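Operating a Countertop Oven with a Home-Built Arm: Simulation Report
Lemside shared workshop, Bench Automation Module

1. Aim

The project set out to have a two-finger gripper open and close the door of a countertop oven without damage to the handle or the glass. The arm is under construction at the Lemside workshop and carries a Lerkar wrist. This report covers the simulated stage only. The arm itself was still waiting on its shoulder bearing when the runs were made.

2. Setup

The kitchen was modeled as one corner of a room, with the oven toward the back of a table. Knobs and a small touchscreen run along the top of the oven front, and the handle bar is directly beneath them. The clearance between bar and controls is therefore the main geometric limit on the approach. A mug, fruit and a milk carton were placed on the table as obstacles.

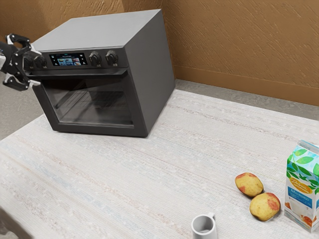
The approach path is split into two segments. The first brings the gripper to a standoff point 112 mm in front of the handle at moderate speed. The second is a straight line at reduced speed, during which the controller watches finger force and stops if the limit is passed. Joint limits were copied from the Verstraete drive sheets and reduced slightly at the elbow, where the printed bracket is known to flex.

Friction at the door hinge was set as a constant. A real hinge has a spring and will not behave this way near the closed position – the value should be replaced once the door has been measured with a pull scale.

3. Runs

The planner was given 3000 iterations per attempt. 39 attempts were made with the oven in its starting position, and 19 of these failed. Most failures came at the end of the first segment, when the upper finger touched the control strip before the lower finger was under the bar. Rotating the wrist a little earlier removed most of the contact in later tests, but these were not logged in the same format and are left out of the count.

4. Close-range view

At short range the glossy surfaces caused trouble. The edge detector picks up any strong line, and a reflected line is as strong as a real one. In several attempts it locked onto the reflection and returned a handle angle that was plainly wrong.

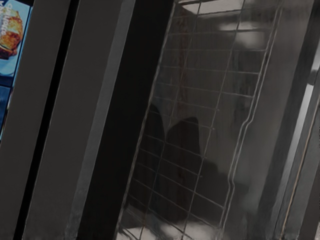

Figure 2. Close-range view, with a wire rack reflected in the glossy panel.

Two fixes were tried. Masking the panel worked but had to be redone whenever the oven was moved. Comparing depth across consecutive views was slower and needed no manual step, so it was kept.

5. Remaining work

The hinge model comes first, then a repeat of all attempts with the oven turned to other angles. The bearing was ordered in August from the Prarnside parts counter. Hardware tests will use an old oven, unplugged, with tape over the glass.

Contact: Lemside Workshop front desk | © Lemside Workshop | Back to top

4 shares | 2 comments

Recent reports
Belt tensioner for the Prarnside router
Rewiring the Lemside dust extractor
Lerkar wrist: assembly notes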